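Kurkbridge Tool Library Opens Reorganized Workroom

6/7/25

KURKBRIDGE – The Kurkbridge Tool Library has reopened its workroom on Jardine Street following a complete reorganization of its hand tool storage. Members may again borrow and return items in person, and the two benches at the rear of the room are available for use during regular opening hours.

The workroom had been closed to members while the old drawers and cabinets were removed. Those cabinets had been in use from the library's first year and had become difficult to manage as the collection grew. Screwdrivers, pliers and small wrenches were often stored together in deep drawers, and staff reported that a routine return could take longer to put away than it had taken to check in.

Under the new arrangement, hand tools are kept on pegboard panels and in slotted racks, with each tool assigned a fixed place. The library catalog now lists that place next to the name of the tool. A member looking for a particular screwdriver can find the panel from the catalog entry and take the tool to the desk without assistance.

"The collection outgrew its furniture some time ago," said Hok-lam Chung, who manages the library. "We wanted a room in which a missing tool would be noticed the same day, and in which a new member would not need a tour before borrowing a screwdriver."
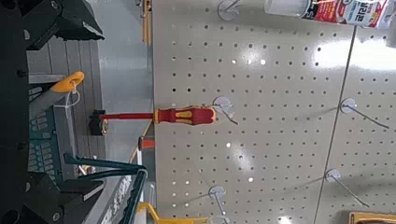

Screwdrivers were the first group to be moved. They make up the most frequently borrowed part of the collection, and the library used them to test the spacing of the holders before any other tools were assigned a location. Tools intended for electrical work are now stored separately from general-purpose ones and are checked by staff each time they are returned. A tool with damaged insulation is withdrawn from lending and is not repaired.

The project was paid for with a grant of $2,000 from the Pusia Fund for Neighborhood Services, together with money set aside from membership fees. The grant covered the panels, racks and holders. Installation was carried out by Nillik Interiors, a local firm that also refitted the reading room at the Jardine Street branch library next door.

The reorganization included a full inventory, the first the library has completed in several years. It found 66 tools that were no longer fit for lending, most of them worn screwdrivers and pliers with loose joints. These have been removed from the catalog. Replacements will be purchased in stages, beginning with the items for which members have most often had to wait.

Several borrowing rules have changed with the reopening. Members may now have up to 10 hand tools on loan at one time. The loan period for hand tools remains two weeks, with one renewal permitted if no other member has requested the item. Power tools continue to be kept behind the desk and must be reserved in advance. Sets must be returned complete, and a set with a missing piece will stay on the member's account until the piece is found or paid for.

Members are asked not to return tools to the panels themselves. All returns should be handed in at the desk, where they will be cleaned, inspected and put back by staff. Tools used at the benches should also be brought to the desk at the end of a visit. Bench time is limited to 60 minutes when others are waiting.

The library will accept donated hand tools again beginning in October. Donations should be clean and in working order, and the library asks that donors call ahead before bringing more than one box. Tools left outside the building cannot be accepted.

Existing memberships have been extended to cover the period of the closure, and no action is required from members. Renewal notices sent during the closure may be disregarded. New dates will appear on member accounts, and printed copies of the revised borrowing rules are available at the desk.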